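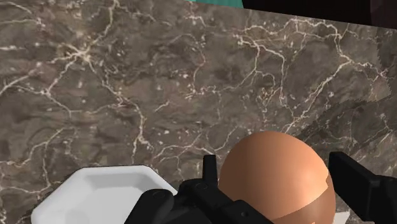 Fig. 1. Dark marble with pale veining, computer rendering.

Do raised platforms speed up the Bruvville bus? A second look at the Clulley corridor claims

Term project, Urban Transportation
Themis Christodoulou

1. The claim

When the Clulley Street stops were rebuilt, the project page promised that level boarding would cut the time buses spend standing at the curb by 25 percent. The same number appears on the signs at the stops and in the slides from the open house. I could not find where it comes from. The slides credit a study by Kyriakidis, the design consultant, but the study itself is not attached, and when I wrote to ask for it I was sent the slides again.

This report tries to check the claim with what a student can get hold of: a public data file and a stopwatch. It does not settle the matter. I do think it shows that the number on the signs should not be repeated as if it were a measurement.

2. What was built

The old stops were ordinary sidewalk with a pole and, at the busier ones, a bench. The new ones have a concrete platform poured higher than the sidewalk, with a ramp at one end and a textured strip along the edge. Buses stop in the travel lane and no longer pull over to the curb. Ticket machines were added at the same time, and the rear doors were opened for boarding.

That last sentence is where my trouble starts. Three things changed together: platform height, where the bus stops, and how people pay and get on. The project page gives all of the credit to the platforms. Anyone who has stood behind a rider feeding coins into a farebox will suspect the ticket machines did a good part of the work.

3. Data

The agency's door sensor file for the corridor has 3,361 stop events after I removed blank rows and records where the doors close before they open. I kept end-of-line layovers out, which the agency's own summary does not seem to do. A bus that waits at the terminal with its doors open is not slow to board. It's early.

I also timed buses by hand at the Jerel Avenue stop on a Wednesday, starting at 7:30 in the morning, to see whether the sensors agree with a person standing there. Mostly they do. The sensor starts its clock when the doors are told to open, and I started mine when I saw them move, so my times come out a little shorter.

4. What I found

Standing times on the rebuilt stops are shorter than on the ones still waiting for construction. I want to be fair about that. The median stop with light boarding is shorter by 2 seconds, and a rider with a stroller or a walker gets on with much less fuss, as I saw several times at Jerel.

The trouble is the size of the gain. Across all the events I kept, the difference between rebuilt and old stops is 10 percent. To get anywhere near the advertised figure I had to put the layovers back in and drop the evening trips. I don't know that this is what the consultant did. I only know that it works, and that I found no other way to do it.

The comparison has its own weak spot. The rebuilt stops are at the north end, where fewer people ride, and the old ones are downtown. I tried to deal with this by comparing only events with similar numbers of boardings, but a downtown crowd gets off as well as on, and the file counts those separately and not very well.

5. Things I could not test

I have no data from before construction. The agency changed sensor vendors in August and says the older records can't be read by the current system. This is convenient for everybody who would prefer not to have a before-and-after study.

I also could not separate platforms from fare payment. One stop, at the library, got a ticket machine but no platform, and its times look much like those of the rebuilt stops. It is only one stop, and I would not build an argument on it. I would go and look at it, though, before pouring the next round of concrete.

6. Recommendations

Publish the Kyriakidis study, including which trips were counted. Install ticket machines at the downtown stops first and collect a season of door data before the platforms go in. Take the percentage off the signs until then. The platforms can be defended on access alone, and the access case does not depend on a number I was unable to reproduce.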